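Home News Interviews Workshop Notes Contact
Search this site Go
May, by Debashish Patwary

"The arm did what we told it," says the engineer who looks after the table cell at Kinadell. "We told it wrong." The fault came in the afternoon. The gripper closed on a cup, the force reading froze at 60, and the fingers continued to close until the cup broke. 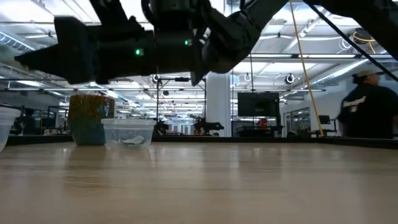 The arm over the table at Kinadell, with a glazed cup and plastic containers.

She found the cause in the log after two hours. The yellow cable was pulled tight each time the wrist turned far to the left, and the sensor signal dropped for 486 milliseconds. The controller, a Totex, kept the last good value. "It believed that nothing had changed," she says. "For a machine this is a very dangerous belief." 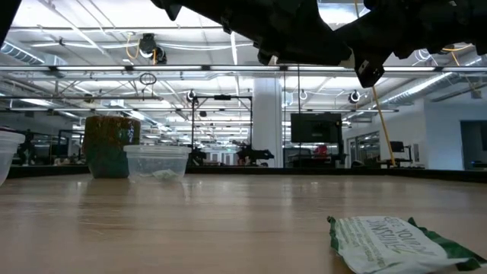
I asked her what would happen if a hand was there. She did not answer quickly. The stop limit was set at 760 milliseconds — too long, she admits, and she had signed it herself. Now it is 100. She also wants a rule for what may lie within reach of the arm, and for her a crumpled snack wrapper with green lettering is as serious as a cup, "because the gripper must know what is soft".

The cable will get a longer loop next, and a new clip at the wrist. Until then the left turn is blocked in the software.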